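Hilemon method for learning to pour from human video: my review after four weeks

I work in a small lab where we try to teach a two-arm robot to do kitchen tasks. In February my colleague Heriberto Solís sent me the Hilemon paper and its code, and asked if it was worth our time. I have now used it for four weeks, so I will try to give a fair review.

The idea is easy to say. Usually you move the robot by hand or with a controller, many times, and the robot learns to copy. Hilemon learns mostly from people who wear a camera on the head and do the task in the normal way. You add a small number of robot recordings only at the end. The authors say that 1000 human clips and 100 robot clips are enough for one task.

We did not reach 1000. We had 571 human clips of pouring water from a kettle into a mug, and the full 100 from the robot. For the labels we used Fanarar, the tool that comes together with the code. It marks both hands, the moment of the grasp and the path of the spout.

Three human clips, one still from each:

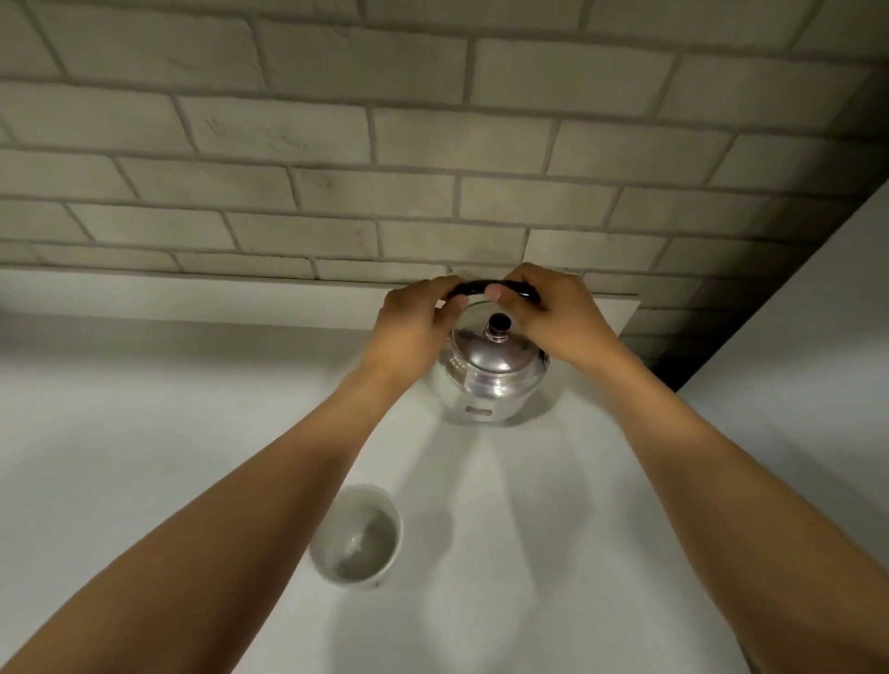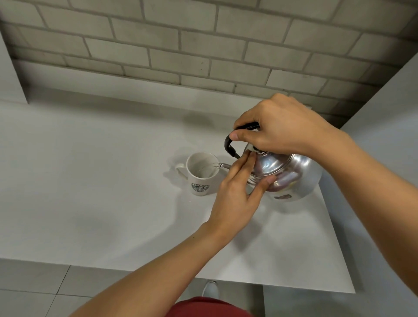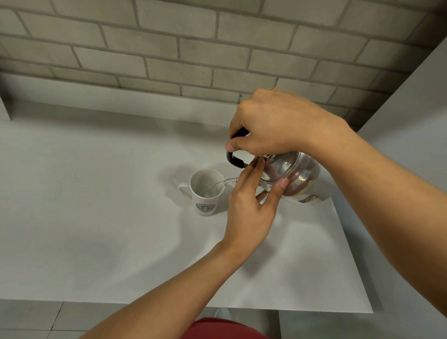
What I like most is how the method treats the second hand. Our older model, Margaritis, learned only from the hand on the handle and ignored the other one. With a full kettle this was a problem: the body started to swing and the water went beside the mug. Hilemon learns the two hands as one movement. After training, our robot put its left gripper against the kettle without any special rule from us, and the pour became much calmer. I was surprised to see it on the first evening.

The installation is good too. The manual is short and clearly written, and I needed one afternoon for everything, including the driver for our arms.

Now the weaker points. Shiny metal is difficult for Fanarar. Reflections on a polished kettle move when the kettle moves, and sometimes the tool decides that a reflection is a finger. I corrected many labels by hand and this was slow work. Clear water is also hard. The model has no real idea of the level in the mug, it only learns how long people usually pour. If the mug is already half full, it will pour too much. The paper mentions this in one sentence in the appendix, but I think it belongs in the main text.

Also, I can't confirm the success rate that the authors report. Ours was lower. Maybe it is because of our fewer clips, maybe because our grippers are wider than theirs. I wrote to them and they answered politely, but they did not have the numbers for other grippers.

I compared it a little with Oramano, which uses only robot data. Oramano is more exact in the final position of the spout, but collecting the data took us over 4 times longer, and our operators were very tired of it.

My rating is 4 out of 5. If your task needs two hands and you have people who can record it, I recommend to try it. For a one-handed task I would stay with what you have. Next month we will test it with a plastic kettle, which should be kinder to the labelling, and I will add the result under this review.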